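Flerkgate Workshop Group
Minutes of the regular meeting, 21 September 2023

Present: Glykeria Kyriakidis (chair), Lambros Karagiannis, Jae-in Chae, Kalliopi Raptis (minutes)
Apologies: Kyriaki Papadakis

1. Previous minutes
August minutes accepted. Lambros asked that "agreed to the trial" be changed to "agreed to hear more about the trial". Changed.

2. Teaching by demonstration
Jae-in reported on the Wanen work. The operator drives the arm from the hand controller, the recording is saved as one demonstration, and the bench is reset before the next. To date 130 demonstrations have been kept. The Vasto proposal asks for 2,000.

Lambros asked who would be sitting at the controller for the other ones. Jae-in said two operators, taking turns. Lambros said he had tried it himself and his wrist was sore by lunch, and he would not call that saving labour. Jae-in said the labour is up front and the arm does the job by itself later. Glykeria asked how much later. No date was given.

Glykeria also wanted to know what counts as a "kept" demonstration. Jae-in said any run where the operator finishes the task without a restart. Kalliopi pointed out that a slow, wobbly run passes on that rule, and that the arm will presumably learn the wobble. Jae-in agreed it was a fair point and said the slow ones could be marked. They are not marked at present.

3. View from the gripper
Members looked at the picture circulated with the agenda. 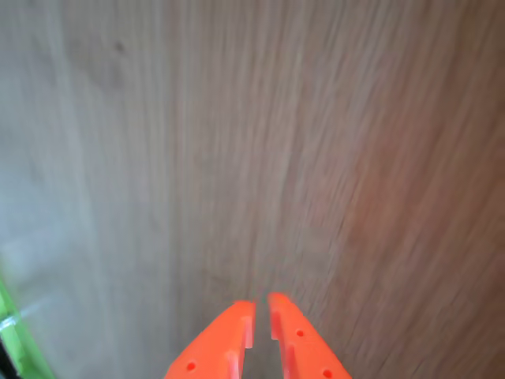
Item 3: Gripper fingers over the wooden surface, slightly open, nothing held.

Lambros said that if this is what the arm has to go on, he would not like to pick anything up with it either. Most of what he could see was wood grain, and soft grain at that. He asked whether the green thing at the lower left was something the arm was meant to deal with. Kalliopi said there was too little of it showing to say what it was.

Jae-in said one still is a poor test and the recordings should be judged as a whole. Glykeria accepted this but said the group had yet to be shown a whole one. There was some discussion of whether blur matters to the training. Jae-in thought a little did no harm. Lambros asked for that in writing, with figures, before any money goes to Vasto.

4. Decision on the Vasto proposal
Not approved. Deferred until the group has watched full recordings, including failed runs. Lambros wished it noted that he would have voted no. Jae-in wished it noted that he may still be persuaded. Lambros did not agree to that wording.

Actions
Jae-in: bring complete recordings, good and bad, and a note on blur.
Kalliopi: draft a rule for marking slow runs and send it to both operators.
Glykeria: ask Kyriaki for her view on the labour question.

5. Other business
The door code will be changed. Kalliopi to email it out.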